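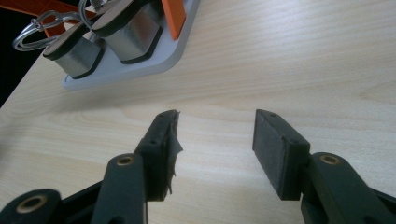

TChrysikopoulos
Members of the Drusomham Residents Forum are asked to comment on the proposed reading room hours. The draft extends evening opening to 10 p.m. beginning in October. The new tables would be light-colored wood with a soft, wavy grain.

nair_lane
I support the later hours. Two evenings a week would be sufficient.

Trutholm2
I respectfully disagree. The $2,361 set aside for staffing should go toward morning hours.

TChrysikopoulos
Both positions have been entered in the record.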